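Trekwood practice shop: progress report to the Anodham fund
4/21/23
Prepared by Vittoria Parisi, with figures from Primo Caruso

Where we are

The practice shop has a floor, a door that shuts and a greengrocery section that will never go off. When we last wrote, in January, we had the first of these and were hopeful about the second. The fund's grant was for fitting out a room at Trekwood where people can relearn the ordinary business of shopping: choosing things, carrying things, bagging things, and getting home with what they meant to buy. The greengrocery is the part we can now call finished, in the sense that we have stopped moving it.

The display itself is wooden, with angled bins, and came second-hand from Neagu, whose driver took one look at our ramp and went for a walk. It has gone in with enough carpet on the open side for two people to pass without apologising. Ubaldo Melis sanded the edges, and sanded them again after Concetta Guerra ran her sleeve along them.

Stock

All the fruit and veg is artificial. We ordered 122 pieces from Husano and 4 were returned, having arrived a colour no one was willing to name. Carrots, leafy greens, green beans, tomatoes and bananas are all in. The carrots are the favourites, tops and all, and get picked first by almost everyone, whatever is on the list. The bananas come as a bunch, and one regular regards this as pressure selling.

Baskets and bags

We had budgeted for wire baskets and bought plastic ones. They are lighter, they don't catch on cardigans, and it is easy to see into them from the side, a help when checking a list. Bags have been the harder purchase. The thin ones crumple nicely and sound like a real shop, but gathering the neck in one hand is a proper task for stiff fingers, and we now treat it as an exercise in its own right.

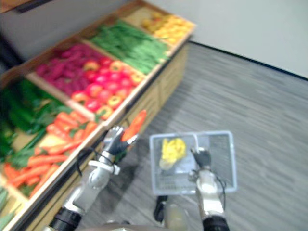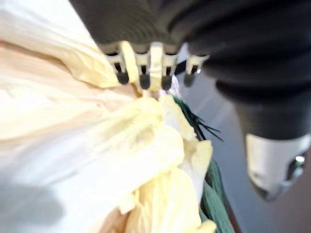
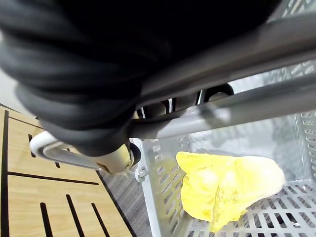

Attendance

Primo's sheet shows 29 people on the books, against the 80 we promised by the end of the grant. We would like to describe this as being on a curve. The room was closed to visitors for much of the winter while the floor was argued over, and numbers have picked up since. Manuela Bortolotti is talking to two day centres, one of which has its own minibus and, more importantly, someone allowed to drive it.

What has gone less well

The price labels. We printed them in a typeface chosen for its charm and then watched people hold them at arm's length. New ones are being done in large plain letters. The till is still in its box, along with a manual in several languages, none of them much use so far.

Putting the stock back also takes longer than we allowed for. Beans migrate. A session now ends with everyone returning their own shopping to the right bin, and Concetta has become strict about tomatoes.

Money

We are inside the budget for fittings and slightly over on stock, entirely through carriage charges. Primo has attached the receipts in date order — please do open them, as he spent an evening on it.

Next

Till out of its box and working. New labels up. A short shelf of tins and packets opposite the greengrocery, if the wall will take it. Ubaldo thinks it will, and is getting a second opinion from a builder.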